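Foro Huerto en Casa › Hortalizas de raíz
Zanahorias en jardinera: ¿aclarar o no aclarar?
Tema abierto en marzo

Llevo dos temporadas sembrando zanahoria en jardineras en el balcón y las dos veces me han salido cortas y torcidas. Abro el tema para ver cómo lo hacéis los demás, sobre todo con el aclareo.

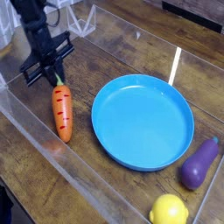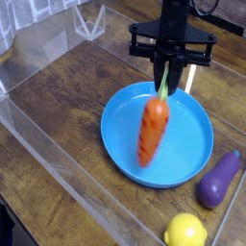 balcon_norte
Autor del tema · Miembro del foro · Mensajes: 475

Os cuento lo que hago. Jardinera de 23 cm de fondo, sustrato universal Rinow mezclado con arena de río, y semilla de la variedad Valente, que según el sobre es de raíz media. Siembro en línea, tapo con muy poca tierra y riego con pulverizador hasta que nace. Hasta ahí bien, germina casi todo.

El problema viene luego. El primer año no aclaré nada y salieron enredadas unas con otras. El segundo aclaré tarde, cuando ya tenían hojas de un palmo, y las que dejé se quedaron igual de pequeñas. ¿Es la distancia, es el fondo o es la tierra?

tierra_negra
Miembro

La distancia. Con dos centímetros entre plantas no hay sitio. Yo aclaro en cuanto sale la primera hoja verdadera y las dejo a cinco. Mejor al atardecer y con la tierra regada, y sin tirar: corto con tijera a ras de suelo para no mover la de al lado.

lomadelrio
Miembro

No estoy de acuerdo. Aclarar en jardinera es tirar semilla. Yo las pongo ya separadas, de dos en dos, y quito la más floja. Se tarda más el día de la siembra pero luego te olvidas. Y 23 cm de fondo me parece justo si la variedad es de raíz media. Prueba con una redonda.

tierra_negra
Miembro

Separar semilla de zanahoria una a una, con lo pequeña que es... Cada uno con su tiempo. En cinta sí, pero la cinta es cara.

lomadelrio
Miembro

La cinta se hace en casa con papel higiénico y engrudo de harina. No cuesta nada.

azada77
Miembro

Para mí el fallo está en la mezcla. ¿El sustrato es nuevo o reutilizado? Si lleva trozos de corteza, la raíz tropieza y se bifurca. Yo lo paso todo por una criba antes de llenar. Y nada de estiércol fresco — eso da mucha hoja y raíces con patas.

balcon_norte
Autor del tema

Reutilizado del tomate, y con humus Drorkonow por encima. Corteza lleva, sí. No se me había ocurrido cribarlo.

azada77
Miembro

Pues empieza por ahí. El humus, poco. Después del tomate puede que todavía quede abono de sobra.

tierra_negra
Miembro

De acuerdo con lo de cribar, pero si no aclaras vas a seguir igual.

balcon_norte
Autor del tema

Voy a hacer dos jardineras iguales con tierra cribada, una con aclareo temprano y la otra con cinta casera. El viernes paso por el vivero de Clavgate a por una variedad redonda y la meto en una tercera si me cabe. Cuando arranque las primeras lo pongo en este mismo tema.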